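Home | News | Industry | Automation | Service & Maintenance | Archive

Gratgate resets laundry cell at Floruvville after wrist drift
May | Staff report, Service & Maintenance

Gratgate has finished a scheduled service of the laundry-handling cell at its Floruvville site, replacing the wrist cable on the arm and changing how the cell checks its own position before a run. The cell went back into use the same afternoon.

The work was brought forward when the arm began closing its gripper short of the garment on low reaches. Logs pointed to the wrist joint. The offset grew over a shift and cleared at restart, a pattern the service team traced to a worn cable pulling on the last joint whenever the arm was extended near the floor. Measured at the fingertips, the error reached 2 mm. That is enough to miss a thin fold of cloth against a drum wall.

Skevgate, which maintains the arm under contract, supplied the new cable and a longer clamp. The old clamp held the cable close to the elbow and left too little slack for reaches below the door line. The new one sits farther back and lets the cable hang in a wider loop. Technicians were told to check that loop by hand at both ends of travel, with drive power off, before closing the job.

Service interval

The interval for the wrist and gripper is now 1000 cycles, counted from door open to basket release. At each interval the fingers are wiped down, lint is cleared from the finger pivots and the grip force is read against a test block. Finger pads are changed on condition. Gratgate had been servicing the gripper on calendar dates, which left it overdue in busy weeks and stripped down early in slow ones.

Lint remains the main housekeeping problem. It packs behind the fingers and slows the opening stroke before it has any effect on grip, so the controller now logs opening time as well as force. A slow stroke raises a service flag but does not stop the run.

Position check

The second change is to the check routine. The arm used to take its reference from a fixed point on its own base. It now also takes one at the washer, since the machines can shift on the floor during spin. The routine runs with the door open and a single garment in the drum, and takes 90 seconds. If the two references disagree, the cell holds and calls for a technician.

A bright garment is used for the check because dark cloth is harder to pick out against the steel.
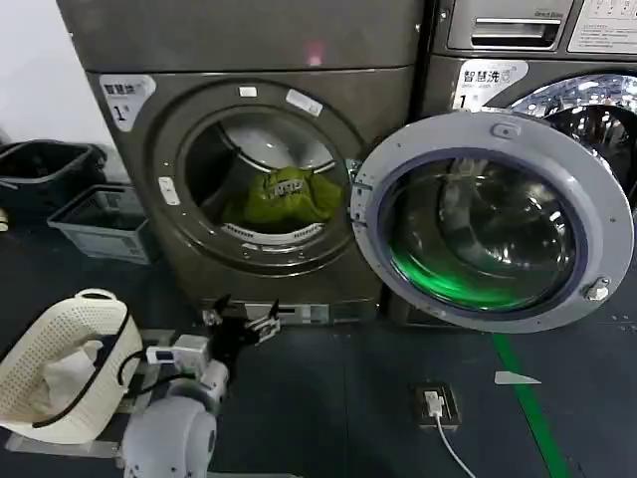
Restart and next steps

After the cable was fitted, the team ran 30 check picks at low speed before releasing the cell to normal speed. No fault was logged. The drift has not come back in the runs recorded so far, and the wrist log will be reviewed again at the next interval.

Sangkhawat, which runs a cell with the same arm, has asked for the clamp drawing and the revised check routine. Skevgate said the longer clamp will be listed as a standard part for low-reach installations. Existing users can order it with the cable or on its own.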